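Keeping a Hand-Held Gripper Alive: speaker notes
Tostlow users' day, Monday, December 16, 2024
Slot is 15 minutes. Do not tell the Peleck story, there isn't time.

1. Opening
Wait for the coffee line to sit down. Start with the complaint everybody in the room already has: the gripper worked on Friday. Then say what the talk covers, which is one tool, two finger pads, and the table it works over. If people came for the motion planning talk, it's next door and they can still make it.

2. The pads
Pads are the part we change most and think about least. Ours went on in November and are inspected every morning before the first run. Look for fuzz worn flat, a corner lifting, grit pressed into the face. Run a thumb up each one. Change them as a pair, even when one looks fine. It is lying.
Open the fingers all the way, then check that both lean in by the same amount. We skipped this for a month and blamed the software, which was very patient about it.

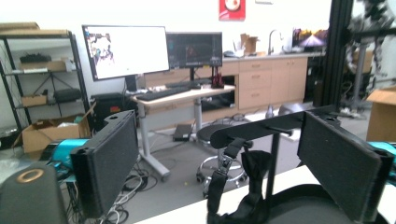
We wipe ours with alcohol between runs and the fuzz comes off on the cloth, so wiping can't be free, can it? That came in after the dry run at Grelar, and it's fair. Answer: we quit wiping. A soft dry brush, short strokes, top to bottom. Alcohol goes on the table and stays there. Someone will ask about lint rollers. Lint rollers take the lint, then the pad.

3. Bolts and play
Hold the body in one hand, wiggle each finger with the other. Any click, stop and find it. Paint a line across each bolt head after tightening; if the line has a step in it, the bolt has moved. We log these in the Amano sheet, which has 41 rows, and 11 of them say "finger loose, tightened, see above."
Pause here. People like to photograph the torque table, although it has one number on it.

4. The table
Least glamorous slide in the deck, so say it quickly and mean it. Crumbs on the table end up on the pads, and from the pads they end up on whatever gets picked next. Brush the top before every session, working toward yourself. Scuffs can stay. Specks can't.
The practice object goes back to its usual spot before you start. Ours is the black stand with the tray. Long crossbar, thin post, an easy thing to clip with an open finger on the way in. Come in wide and slow.
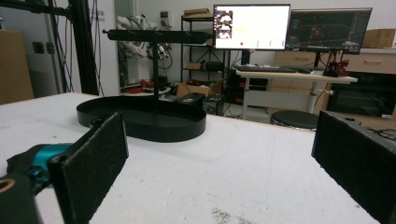

Fingers open over the table, stand to the left. Note the specks near the front edge.

Leave this one up while you talk about cables. Anything lying on the tabletop gets pushed back past the reach of the fingers. Do a full sweep by hand with the tool before recording anything. Nearly 116 runs in, we still catch one now and then.

5. If there's time
Spare pads live in a flat bag, never under the toolbox. Label the bag with the date you opened it. Write down who changed the pads, in ink.

6. Questions
Repeat each question into the mic. If asked about cost, point at the handout. If asked about the Peleck story, say after lunch.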